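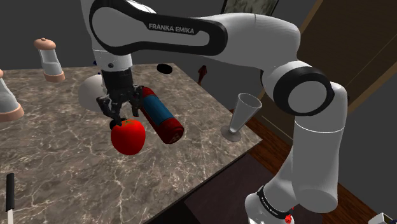

What is changing at Jostport library this spring? The building will stay open until 9pm on weekday evenings, with a new lending room called Pluvura where residents can borrow household things as easily as they borrow books.

2 Feb 2024

Jostport Library Trust is delighted to announce that Pluvura, the town's first library of things, will open its doors in May. It will take over the old map store on the ground floor, which has been shut to the public for 11 years, and it will start with 400 items on the shelves. Carpet cleaners, sewing machines, drills, tents, jam pans, a projector, folding chairs for parties — if it spends most of its life in a cupboard, there is a good chance you will be able to borrow it here.

The idea came from readers. Last year the library put a box by the front desk and asked people what they had bought and used only once. The slips kept coming for weeks, and they made wonderful reading. Pasta machines came up again and again, along with wallpaper steamers and a surprising number of fondue sets. One slip simply said "the big ladder" and was underlined twice.

Anyone with a Jostport library card will be able to join at the desk. Small items will be free to borrow for a week. Larger ones, such as the carpet cleaners and the garden shredder, will cost £2 a loan, which goes towards repairs and new parts. Loans can be renewed once if no one else is waiting, and the waiting list will be shown on the same online catalogue people already use for books.

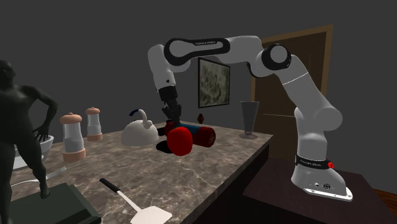
Repairs will be handled by Stefanou, the family workshop on Quay Street that has been mending the town's kettles and lawnmowers for 53 years. Stefanou will test every electrical item before it goes on the shelf and again each time it comes back. The workshop will also run a mending evening at the library once a month, where people can bring in a broken lamp or a toaster from home and learn how to put it right. Places at the first two evenings will be bookable from the library desk, and tea is included.

The shelving and the long counter in the new room are being made by Zitow, a joinery firm based at the harbour end of town. Much of the timber is coming out of the map store itself. The old plan drawers are too good to lose, so they are being turned into storage for hand tools, knitting needles and cake tins, and the brass label holders are staying on the front.

There is more to look forward to upstairs. The later closing time means the reading room can host a homework club, two language groups and a board games night that has outgrown the back of the café. The children's corner is being repainted during the Easter holidays and will have a new story rug. Books can be returned through the side door while the painting is going on.

The library is still looking for good things to lend! Donations will be taken at the side door on Saturday mornings until the end of March. Items should be clean, complete and in working order, with the instructions if you still have them. The library can't accept mattresses, car seats, gas heaters or anything with a petrol engine. Pasta machines are also on hold for now, as there are already plenty.

Opening day will include demonstrations from Stefanou, a seed swap in the courtyard and tours of the new room every half hour. Entry is free and there is no need to book. The ground floor is step-free from the Quay Street entrance, and a hearing loop will be in place at the new counter.

Notes to editors

Pluvura is a project of Jostport Library Trust. Press visits to the map store can be arranged on weekday mornings through the library's main desk. Please wear sturdy shoes, as the floor is still being laid.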